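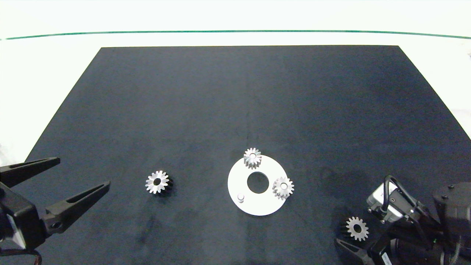

*Black mat, white table.*

Norneo desk mat, the big one. Had it since March, used every day, figured I'd write something up as the reviews on the shop page are all two lines long.

Short version: good mat, bad smell, pay the extra over the Dreston.

I do paper repairs at home. Old sheet music mostly, a few cookbooks, the odd atlas. So lots of paste, lots of tiny scraps, a bone folder going back and forth all day. Before this I had a green cutting mat that had gone wavy after a summer next to the window. Couldn't get a flat fold on it any more.

**Unrolling.** Comes in a tube, which I hated. Took 2 days under encyclopedias before the corners gave up. The sheet in the tube says 30 minutes. No. Rolling it backwards helped a bit, wouldn't do it too hard though.

**Smell.** Rubber, strong, first week or so. I had it out on the balcony overnight and that did more than anything. Wiped it with dish soap as well. Gone now, or I've stopped noticing.

**Surface.** The part I like. Dark colour is great for finding bits of white tissue, you lose them completely on a pale bench. Slight grip, so a page stays put when you brush paste outwards. Wheat paste peels off once dry. PVA doesn't, or not without a fingernail and some swearing. Coffee fine. Red ink pad, not fine, there's a pinkish patch on the left side that I think is permenant.

**Cutting.** It's not a cutting mat and they don't claim it is. I've nicked it anyway. Light scalpel passes close up pretty well, anything with weight behind it leaves a line you can feel through thin paper. I keep an offcut of grey board handy for trimming.

**Heat.** Tacking iron on low with a silicone sheet between, no marks. Wouldn't put a mug straight off the stove on it, haven't tried.

Compared it with two others. The Dreston is cheaper and thinner and slid all over my desk, sent it back. Kornél Kocsis from my binding group swears by the Usmani felt one and lent it to me for a weekend. Lovely to lean on, but paste goes straight into it and then you've got a crusty felt. Fine for writing letters I guess.

Size: measure first. Mine takes up nearly the whole of my Fundamholm table and I have to stand the lamp on the shelf. The smaller one would of done me, was out of stock.

Customer service, mixed. Wrote to ask about the ink stain, got ticket 609 and a cheerful reply telling me to use soap. Had already said I'd used soap. Second email never answered.

Still flat, edges not fraying. One corner lifts a tiny bit on humid days, a tin of pins sorts it.

4 out of 5. Would be higher without the tube. Will update if the edges go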